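Aerospace Suppliers' Working Group: Minutes, July session

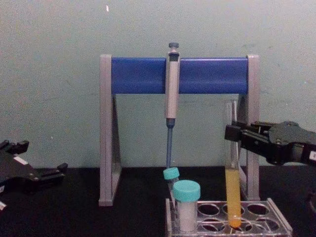 Single-channel pipette on its stand.

Start: 9:10 a.m. Aurélien Lacroix (Grellex) in the chair. Lucienne Pruvost (Pument) took notes and wishes it recorded that she did so last time too.

1. Previous minutes. Approved after the word "swiftly" was removed from the paragraph on customs.

2. Joint booth at the air show. Dranedo has quoted for 53 square meters. Grellex wants the corner. Pument also wants the corner. The booth has one corner. Lacroix will ask Dranedo for a plan with two, and report back.

3. Overseas partnership visit. The delegation list stands at 43 names, of whom more than half describe themselves as head of delegation. Pruvost to cut the list before visas are requested. Factory tours are confirmed for the second and third mornings. The closing dinner is confirmed too, and drew the only applause of the meeting.

4. Bracket order. Picard has delivered 289 of 3213 brackets and calls this "on track." Members asked which track. Picard's written answer was read aloud, then read aloud again at the request of those who had hoped to understand it. Lacroix to call them and get dates for the rest.

5. Export paperwork. The new form replaces two old forms, both of which must be attached to it. Pument will circulate a filled-in copy.

6. Other business. Grellex asked whether the coffee could be improved. Referred to the next meeting, as in May.

Closed 11:40 a.m. Next host: Pument. Notes: anyone except Pruvost.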